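一月，下午2点开始，记到灯管嗡嗡响为止

Oltonari那套过家家厨房，今天轮到整理锅具和蔬菜。上一页写到面包，面包的事已经没法再写了，切片和底座对不上，Jiang说先放着，我理解为永远放着。

今天想弄清楚三件事：不锈钢的几样要不要重新打磨；蔬菜的颜色和大小放在真锅里合不合适；清单上的名字到底按谁的叫。最后一件最难。

先说材料。锅和碗都是真家伙，蔬菜是玩具，这是Ella定的。她的理由是小孩一眼就看得出塑料锅是糊弄人的，塑料茄子倒愿意认。我当时反对过，怕敲起来太响。试听会上Ella拿勺子敲了一下，大家安静了好一会儿，然后通过了。

水槽也一并看了，拉丝面，顺着纹路擦，不要打圈。上回有人打圈，擦完像唱片。
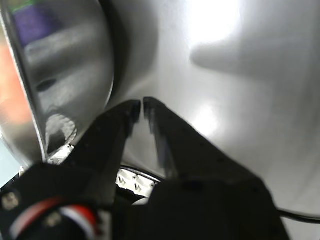 打磨这件事我一直想做个了断。碗是镜面的，水槽是拉丝的，两样搁一块儿，怎么看都像两家人的东西。碗壁亮到能把周围全收进去，靠边上照出一块紫的，下面还糊着一块橙的，形状都歪了，哈哈镜水平。Ella觉得这正好，小孩会凑过去看自己的脸变扁。Jiang觉得小孩凑过去看脸，就不做饭了。我觉得他们俩都对，所以决定碗不动。

砂纸的用法写在这里，省得下次再翻抽屉找那张便签：
划痕深的地方，200目起手，只许顺一个方向。
收尾2000目，蘸水，力气用到像在哄它。
镜面的东西一律不碰砂纸，用绒布和抛光膏。谁碰了谁自己去跟Ella说。
铆钉周围用棉签，布进不去的，别硬塞，会勾线。
抛光膏挤多了擦不净，干了以后在缝里发白，看着像锅长了牙垢。

水槽试了一小块，在角落，效果尚可。抛光膏本子上原来写“适量”，我把这两个字划了。写“适量”的人（我，去年）应该反省。

接着是锅。候选的几口里，我偏向单柄的这种，直壁，长柄，柄是圆杆，握着不硌手。双耳的那口重，Jiang端着走了一圈，回来说像在搬家。玻璃盖的直接淘汰。单柄锅的缺点是柄太长，放在台面边上迟早被谁的袖子带走，所以清单里加一条：锅柄朝里。这条写给大人看，小孩反正不看清单。

柄上刻的字就不管了，太细，本子里也用不着。Ella问能不能磨掉，我说磨掉它就是一根没有身世的棍子了。她说你对一口锅投入太多感情。记录在案。 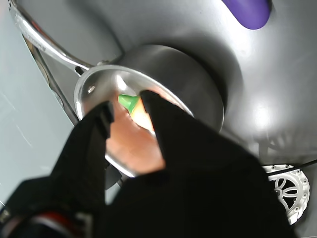

锅的大小我原先是按“装得下一顿饭”来挑的，后来改成“装得下一根菜还看得见锅底”。真做饭的时候当然没人在乎锅底，玩的时候不一样，菜掉进去要有地方可掉，捞的时候手也要有地方可伸。大锅里放一样菜显得冷清，小锅里放三样又像早高峰。现在这口算是折中，我给它的评语是“不难看，也不惹事”，在我们这里已经是很高的分数。

水量也试了：大约200毫升，刚够没过最胖的那样蔬菜的腰。再多，菜就浮起来四处漂，十分不像炖菜，像度假。最后的结论是展区里不放水，所以这一段白测了。数据还是留着，万一哪天有人异想天开。

蔬菜这边。货是Gerico的，颜色普遍偏艳，艳到有点理直气壮。我原来担心太假，后来想想，真茄子放在灯底下也就是一团黑，小孩还以为是鞋。紫得这么直白倒省得解释。

关于茄子要多说几句，因为为了它开过会。Jiang的意见是身子弯得太厉害，叫香蕉也有人信。Ella的意见是弯的好拿。我的意见是萼片做得讲究，一瓣一瓣披下来，有一瓣还拖出个细尖，看得出做模具的人那天心情不错。三条意见互不相干，会就这么开完了。

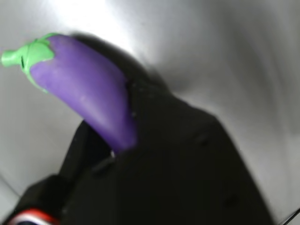
茄子，紫身，萼片亮绿，带一截短柄。弯度存档，争议保留。

萼片的尖角用指腹摸过一遍，不扎。这项Hongjun Tian要书面的，我就书面写：不扎。他回邮件问“不扎”的标准是什么，我回：我的手指。他没有再回，我当他同意了。

清洗按老办法：温水，中性洗洁精，软毛刷，重点刷萼片背面和一切能藏住饼干渣的地方。不要泡。上次有人泡了一晚上，第二天每一根晃起来都有水声，整筐菜走路像在下雨。洗完控水，开口朝下，架子上晾，别用吹风机。吹风机那次的事写在前面某页，页角烫黄的就是。

命名问题，进展如下：
“eggplant”和“茄子”，统一写茄子。
“corn”，有人写玉米，有人写苞米，Jiang写的是棒子。统一写玉米。棒子另有一件，是擀面杖，别再混了。
红的那根，Ella写辣椒，Gerico的单子上写什么我认不出来，像是传真过的。统一写红辣椒。
锅，写单柄锅。不写奶锅，写了奶锅就有人问奶在哪里。

配色我也顺手过了一遍。深灰台面，紫、黄、红三个颜色摊在上面都跳得出来，绿的部分反倒成了陪衬，每样都带一点，看着像一家批发的帽子。原来想换浅色台面，放弃了，浅色一上去，玉米就没什么存在感。台灯底座是白的，放哪里都抢眼，Jiang建议给它套个罩子，我建议Jiang去套，至今没有动静。

摆放试了几种。排成一排像在点名，堆成一堆像在打折，最后还是随手一放最像厨房。随手一放最费时间，前前后后挪了好多回，每次都有人路过说一句“刚才那样好”。

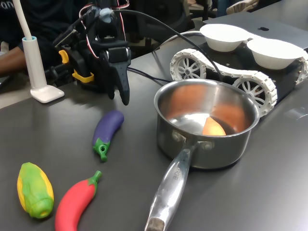
台面摆放：茄子、玉米、红辣椒，靠右单柄锅，左边白色灯座。

玉米要补一笔：黄的部分有颗粒纹，外面裹了大半的绿叶子，清洗时叶子和颗粒交界那条线要单独刷，布一抹就过去了，等于没洗。圆头那端有个小开口，控水的时候记得让它朝下。红辣椒最省心，光溜溜一条，弯着，冲一下就行，除了容易从桌边滚走没有别的毛病。给它垫条毛巾，或者认命。

收纳：蔬菜进7号箱，锅和碗单独放，中间隔毛巾。7号箱原来装的是纽扣，倒出来的纽扣暂时在我抽屉里，谁缺扣子来拿。箱盖标签我重写了，旧的那张写着“杂”，这个字在本工作间不再具有任何信息量。

没弄完的：
水槽其余部分按角落那块的样子擦完。
绒布快没了，剩下的那条是擦过抛光膏的，别拿去擦眼镜，我已经替大家试过。
问Gerico胡萝卜的橙色能不能深一点，顺便问那张单子能不能重发一份看得清的。
勺子还没定。Ella要木的，Jiang要钢的，我要一个下午不谈勺子。
灯座的罩子，见前，Jiang。

Ella刚过来看了一眼，说茄子放远了。挪了。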